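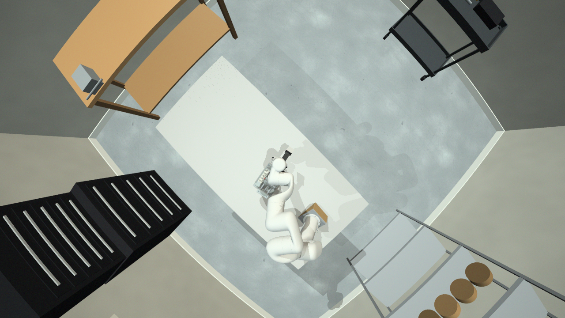

Graltbridge Library Service Extends Evening Hours

The Graltbridge Library Service will keep its main reading room open until 10 p.m. from May, following a trial that drew more evening visitors than the service had planned for. Simone Moura, who was appointed head of public services on March 31, 2022, discussed the change and the work still to be done.

Ms. Moura said the request for later hours came first from residents on shift work. "People told us they finished work, had dinner and found the doors locked," she said. "We had been open at the times that suited our staffing, and those times were set long ago."

The trial ran for seven weeks. Attendance was highest in the study area on the second floor, where the service has since added 100 seats. Use of the local history collection also rose, a result Ms. Moura described as welcome and somewhat unexpected.

Asked about the effect on employees, she said that evening shifts would remain optional for current staff and that three new positions had been approved. Josué Cavalcanti, the branch manager, will oversee the new schedule. "I asked for a full rota before we announced anything," Mr. Cavalcanti said. "Staff should know their hours a month ahead."

The Coutinho branch will keep its present hours for now. Its heating system is to be replaced over the summer, and Ms. Moura said a decision on evening opening there would follow once the work was finished.

Library cards issued at either site may be used at both. Residents who wish to comment on the new hours may do so in writing at the front desk.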